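Collecting examples in simulation: what we learned at Prornivari
Speaker notes, Revathi Annamalai
Reading time: 5 minutes

Good afternoon. My name is Revathi and I work on the data side of the Drodeo project. My colleague Theerawat Inthanon built most of the tools that I will speak about, so please send him the difficult questions.

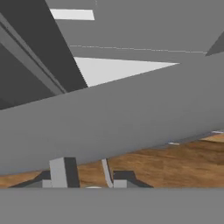 I want to begin with the view from the gripper, which is the part most people skip. When we plan a collection, we draw the room from outside, with the arm and the table and everything in its place. The policy does not get this drawing. It gets what is near the fingers, at a strange angle, and very often one large grey surface takes a large part of the view. If you look only at the outside camera during collection, you will accept many examples that are poor for learning and you will not notice it.

(Pause. Ask who in the room has collected by hand control before. Wait for hands.)

First, the numbers. For the first round we recorded 4,000 episodes, all in simulation. Each episode is one attempt at one task, from the start position until the operator presses the end key. We set a limit of 90 seconds. If an operator reaches the limit, the episode is kept, but it goes to a separate folder and is not used in training before somebody has checked it.

Second, the operators. They sit at a normal desk with a hand controller. We call the control program Kelo. It shows two windows, one from outside and one from the wrist. In the beginning the wrist window was small and placed in the corner. Operators did not look at it. Theerawat made both windows the same size, and after this change people began to move more slowly near surfaces. I cannot give you a clean comparison, as we changed the task list in the same week. This was my mistake and I would not do it again.

Third, what we ask the operators to do. The written instruction is short:

Move to the object in one motion if you can.
Stop before contact and look at the wrist window.
If the object is hidden, go back and come from another side.
Do not delete a failed attempt. Mark it.

The last line caused the most discussion. New operators want to delete failures, because they feel it is their fault. We tell them a marked failure is useful, and a deleted one is lost. But the mark must be correct. An episode marked as success with the object left behind is worse for us than having no episode.

(Next slide. Do not read the table aloud.)

Now about variety. In simulation it is easy to change lights, surfaces and positions, and for this reason people change them too much. We had one set, named Thevar, where everything was random at every reset. The operators became tired very quickly, because they never got used to the layout, and their movements were full of small corrections. The policy copied these corrections. It shook near the object in the same way as a tired person. In the next set we kept the layout the same for 55 episodes, then changed it. The movements were calmer and the operators complained less.

I should say clearly that rendered surfaces are simpler than real ones. Plain grey stays plain grey. We add texture where we can, but we do not believe this solves the problem of moving to a real arm. In June we will start a small real collection with the same task list, and then I can say something more useful.

(If time is short, jump from this point to the review part.)

Review. Each episode is watched once, at double speed, by a person who did not record it. The reviewer watches the wrist view first and the outside view second. This order matters. After the outside view you already know what happened, and you start to see things in the wrist view that the policy could not know.

For questions, I expect somebody will ask why we do not use scripted motion only. We do use it for reaching. For contact, our scripts were too regular, and the policy had no example of how to recover from a bad start.

Thank you. The task list and the operator instruction are available if you write to me.

Last updated: June
Contact: Drodeo project, Prornivari | © Prornivari | Back to top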